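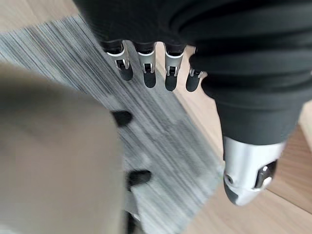
Metal fingers over the grey striped flooring, Onderbridge office.

Filing by weight: an interview with Arne Wegener

By Pascal Hinrichs, 7 December 2020

Arne Wegener has been in charge of paper records at the Onderbridge office for six years. The job also covers the furniture the records are kept in and, after a change of duties in August, the floor the furniture stands on. I asked him to begin with the floor.

"It's a low, hard-wearing carpet with a stripe in it," he said. "Grey, beige, a slate colour. People choose a stripe for the look. What matters to me is that it compresses. Put a full cabinet on carpet and it settles, and it doesn't settle evenly. The side with the most paper in it goes down further. Then the doors go out of line."

He measures the gap between a pair of doors at the top and at the bottom. If the two readings differ, he takes the binders out, levels the cabinet and puts them back in a different order. A difference of 1 mm is left alone. At 2 mm the lock bolt begins to rub, and at 3 mm staff stop locking the door.

The low office cabinets are his preferred type. They came through Virnitz, a supplier he has used before, and have a light wood veneer with a pale laminate top. Wegener has no strong views on the veneer but approves of the top. "It gets used as a table whether you like it or not. Someone takes a binder out, puts it down there and reads it standing up. A hard, smooth top will take that."

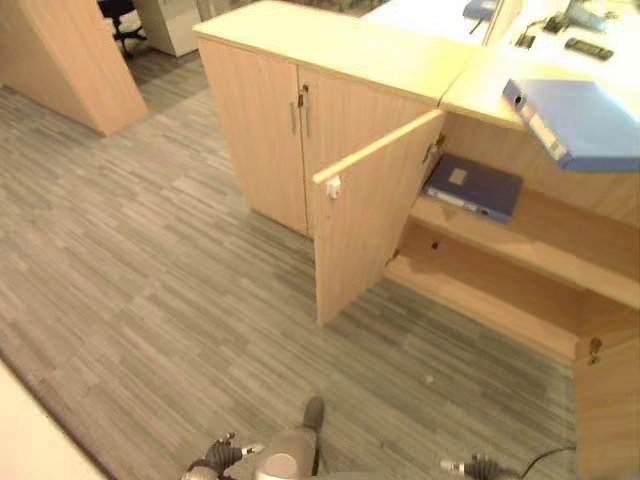 Cabinet with the right-hand door of the pair open. One dark blue ring binder lies flat on the shelf; the compartment below is empty.

I asked whether binders should lie flat or stand. Wegener said that both are correct, for different lengths of time.

"Upright is for storage. Flat is for a binder in use this week. If you leave a ring binder upright and half full, the paper hangs from the rings and slumps. The holes tear at the top sheet first. Flat, the load is on the back cover and the rings carry very little. The drawback is that you can't stack them. Put three on top of each other and the one you want will be at the bottom."

The empty space under a shelf is also deliberate in his system. A cabinet is never filled beyond 60 per cent when it is first set up. The remainder is for growth, and it is left as one clear compartment so that a full-height binder can go in without anything else being moved. In older cabinets, where the spare room had been left in small gaps on every shelf, he found that the gaps were taken up by envelopes, chargers and catalogues.

Colour has a meaning, though a modest one. Dark blue is for contracts and light blue is for correspondence. There were once 16 colours in the scheme, inherited from the Uston office, and Wegener cut it to two. "With 16 you need a chart on the wall to read it, and the chart gets lost. The label does the work. The colour only tells you if something is in the wrong place."

Labels are white and go on the spine. He writes them with the year first, then the subject, then the number of the binder within the subject. Printed labels are neater, in his view, but are not replaced when the contents change, because someone has to go to the printer. A pencil is nearer.

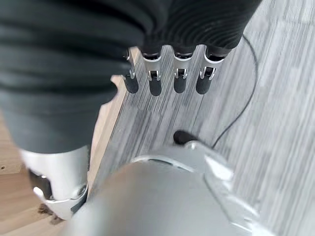
The longest part of our talk was about doors. Wegener holds that most damage to office cabinets is done at the hinge, by doors being pushed past the point where they want to stop. He asks staff to open a door fully before reaching in, and to use the bar handle. Pulling on the top edge twists the panel and works the hinge screws out of the board. Once a screw hole has been stripped, he fills it with a glued dowel, waits a day and drills it again. A larger screw in the same hole will hold for a few months only.

Locks are checked once a year. The check covers 31 locks on the floor and takes him around two hours, most of it spent finding keys. Each key is turned with the door open, then with the door closed. If it turns freely open and stiffly closed, the fault is in the alignment and the lock should not be touched. He has seen locks oiled, replaced and oiled again when the cabinet needed a thin packing piece under one corner.

Small catches are a separate matter. Plastic ones wear, and he keeps spares in a tin. He does not try to mend them.

On the question of how long paper will go on being kept at Onderbridge, Wegener would not give a date. Contracts stay for their full term and then for the period the firm's own rules require. Correspondence is reviewed each August, and what is not needed is shredded. The binders are then relabelled and go back on the shelf, starting from the left.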